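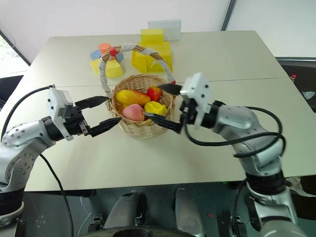

Gudeta is a style of bitter aperitif served in bars and hotel lounges, made by steeping dried citrus peel, gesho leaves and roasted barley in neutral spirit and then sweetening the result with honey. It is bottled at 21 per cent alcohol by volume. The name is used both for the drink itself and for the short mixed drinks based on it.

Origin

The recipe is credited to Mulugeta Lemma, a hotel barman who wished to offer a bitter drink using the same leaves that flavour tej, the Ethiopian honey wine. His first versions were steeped in glass jars behind the bar and sold only by the glass. Fuad Yilma, a distiller, adapted the method for larger batches and replaced fresh peel with dried, which gave a steadier flavour from one batch to the next. Bottled gudeta went on general sale in 2000 under the Costora label. A second producer, Jernance, followed with a drier version containing less honey.

Production

The peel and gesho leaves are steeped together for 37 days in closed steel tanks. Barley is added only for the final week, as longer contact gives a burnt taste that honey does not cover. The liquid is drained, passed through a coarse filter and left to stand before sweetening. Honey is dissolved in warm water first, then stirred in slowly. A slight haze is normal in the finished drink and is not treated as a fault.

The density of the sweetened liquid is about 1060 grams per litre at Costora. Jernance does not publish a figure. Both producers use brown glass, which slows the fading of the colour from amber to straw.

Serving

Gudeta is usually poured over one large piece of ice in a short tumbler, with a strip of orange peel. It may also be lengthened with soda water or tonic. Three mixed drinks appear on most lists:

Gudeta sour – with lemon juice and egg white, shaken and strained.
Long gudeta – with soda water, in a tall glass.
Zornex – equal parts gudeta, dry gin and sweet vermouth, stirred and served without ice.

The Zornex was devised by Barış Akgül and is the only one of the three with a fixed recipe. Bars differ on the glass. The original specification calls for a small stemmed glass, chilled, but a tumbler is common.

In lounges the drink is most often ordered before a meal, with salted nuts or roasted grain snacks such as kolo. Abenezer Gebru's bar manual lists it among the aperitifs, while Robel Mekonnen places it with the digestifs on account of the barley. Menus follow either practice.

Storage

An unopened bottle keeps for several years away from light. Once opened it should be kept cold and finished within three months. The honey may settle at the base of the bottle, in which case it is turned over gently a few times before pouring.

See also: Amaro; Aperitif; Gesho; Tej; Vermouth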